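Baskets, trays and a very small bathroom: the gallery

13 Feb 2022

I promised a few of you I'd put up the bathroom corner once it was done, and well, it's mostly done! The towel hook is still sitting in a drawer and the paint over the door needs one more coat, but the little table is in and the baskets are out of their bags, so I'm calling it good enough for a gallery page.

Quick background if you're new. We moved into the Indamberg apartment in September and the bathroom came with exactly no storage. No cabinet, no shelf, not even a ledge around the tub. For months everything lived on the toilet tank or the floor, and I knocked the same bottle of shampoo over pretty much daily. I looked at built-ins for a while (the cheapest quote was $2,000, which, no) and then decided I'd try a plain white table, a couple of woven baskets and a tray first, and see how far that got me.

Pretty far, so far.

The table

White top, rounded corners, nothing fancy. I went back and forth on the corners for ages and I'm so glad I picked round ones, my hip hits that table at least once a day. I measured the space as 21 inches deep, then measured it again after ordering and got a different number, and spent a whole evening annoyed with my tape measure. It fits. Don't ask me which number was right.

The tile

Not my choice, but I've come around to it. It's a pale gray with some lavender in it, and the grout is dark. When we moved in I wanted to paint over the lot. Then I put one colored thing against it and suddenly it looked kind of great? It goes pinker in the morning and grayer at night, so if you're matching towels to a tile like this, hold them up at both times before you cut the tags off.

The baskets

I bought 4 and kept 2 for the table. One is dark brown and one is orange, both the same sort of weave with a rolled rim. The other pair went under the bed and are full of scarves. The brown one is from Lavlow and the orange one I found at the Lebrun outlet, way at the back behind the lampshades, and I couldn't believe how well they went together.

I wasn't sure about the orange, I'll admit. In the store it looked like a Halloween prop. Against the gray it's the thing everyone comments on, so it stays.

One tip for woven baskets in a bathroom: run an old pair of tights over the rim and the inside before you put anything in there. If there's a rough end it will snag the tights, and you can snip it off with nail scissors before it gets your good washcloths.

The tray

Sage green plastic from Jonar, rounded corners, with a little raised lip all the way around. I had a pretty wooden one in the cart for a week and then thought about how much soap ends up everywhere except on hands in this house. Plastic it is. It goes in the sink, gets a swipe with the sponge, and it's back on the table in a minute.

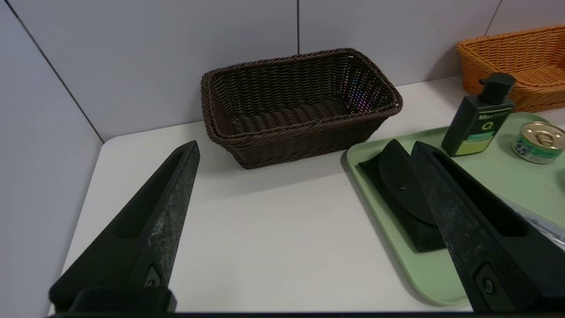
I'm still deciding what goes in the brown basket, by the way. Rolled hand towels is the obvious answer and it's probably where I'll end up, but there's a good case for hair stuff too (brushes, clips, the dryer if I can tame the cord). The orange one will get spare soap and toilet paper, very glamorous.

The dark green pump bottle stays on the tray for good. I like it with the sage much more than I thought I would, and the black pump picks up the dark grout lines, which I'd love to say I planned.

Still on my list: a hook that I will put up, a small plant that can stand low light, and a mat that doesn't slide. If you've got a bath mat you love, leave it in the comments, and please tell me if it survives the dryer. The last one I bought did not, and I was picking rubber crumbs out of the lint trap for over a week.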